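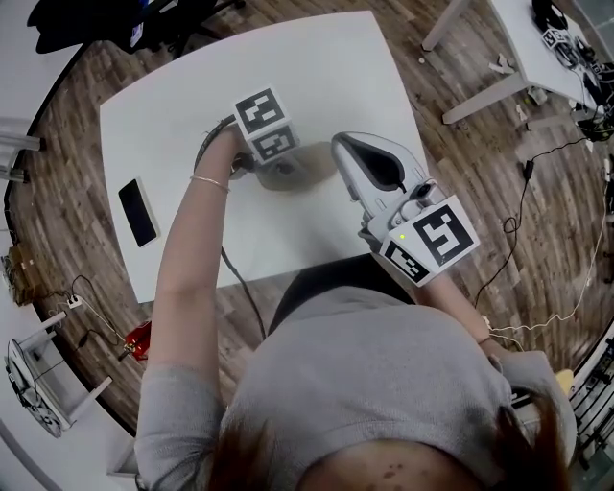
I keep being told that a white table makes people tidier. I have worked at white tables for years and I would like to see the evidence.

The theory, as given to me by Bhavana Kaimal: you see every crumb and every cable, so you clear up. I do see them. I see the cables on top, I see the one hanging off the side, and I see the ones on the floor. Then I go and get lunch.

What a white top does do is make black cables look like twice as many black cables. I'd call that a point against.

And the floor! There are little white scraps under the second table. Everybody's solution to desk clutter stops at the height of the desk. Stuff that leaves the table goes somewhere, people.

Somebody always brings up cable trays at this point. The Ukora one is $88, and that's before you find out it wants a flat, straight edge to clamp onto. Look at your tables first. Plenty have a rounded edge.

Also, a tray is for cables that stay put. Ours get plugged in, dragged across, unplugged and dragged back. I don't believe anyone reopens a tray twice a day. They do it for a week and then they throw the cable over the side like the rest of us.

Power adapters are the worst of it. A brick dangling in midair off its own cord is not "managed" just because it's off the floor. Put it on the floor against the wall or put it on the table. Pick one.

Things I will admit help, grudgingly: a strip of Velcro on each cord. It costs nearly nothing and it survives being used by people in a hurry.

Also a second table. I argued against buying one. I said it would fill up, and it did, but at least you can get both elbows on the first one now. Latifa Badawi has been very gracious about being right.

The chair as a shelf, no. I will never be talked round on this. If there is something on the seat, it's a shelf with wheels and you are one person short of a seat.

Same with the cardboard box on the floor. Every room has one and it's always "going out soon." I've started writing the date on ours with a marker. The current one says May 7, 2024, so we'll see.

Someone is going to reply with the Tiler method, where every object gets its own marked square on the tabletop. Fine. Tell me which square your phone is on right now. Mine's wherever I put it down.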